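Home | About | Projects | Tool List | Join | Contact

About Weddale Shared Workshop

Print this page | E-mail this page

Weddale Shared Workshop opened in 2016 in the back half of a former carpet showroom. We kept the front counter and most of the shelving. We are a member-run shop for people who build robots and small automation at home and have run out of room, or out of patience from the people they live with.

We have 60 members. Some come in every evening and some we see twice a year. Membership is $40 a month and covers bench space, the hand tools, both 3D printers and one storage bin. The lathe and the small mill need a sign-off first. Sign-offs are held in the evening, starting at 7, and the list is on the clipboard by the door.

Most projects here belong to single members. Past ones include a seed sorter, a chicken door that took three winters, and a camera slider made from printer parts. The shop also keeps one group build going at all times. The current one is called Greter, and it is about picking up soft things. Hard parts like blocks and cups were covered in the first year. Cloth is slower work. A bag folds differently each time it is set down, and the handles end up wherever they end up.

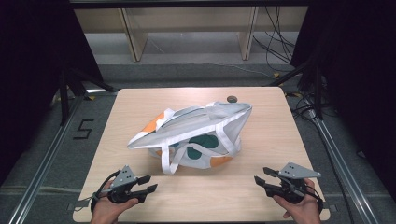

The group works on Greter in the evenings and on one long session each month. Anyone who is a member can take a turn. You need to have read the notes in the green binder and you need to reset the table when you are done. The logbook has 212 entries so far, written by hand and not always neatly.

Electronics are on the Bensaid bench, named after the street we started on. Soldering stays there. Please don't move the good iron – it has been lost twice.

We share plans and some parts orders with the Illuvholm workshop across the river. Their members may use our benches on a day pass, and ours may use their laser cutter.

Visitors are welcome after 6 p.m. Use the side entrance and ring the bell. Children need an adult with them the whole time. We close for two weeks in February to do the floors and the wiring.

Back to top | Print this page | E-mail this page

3 comments | 14 shares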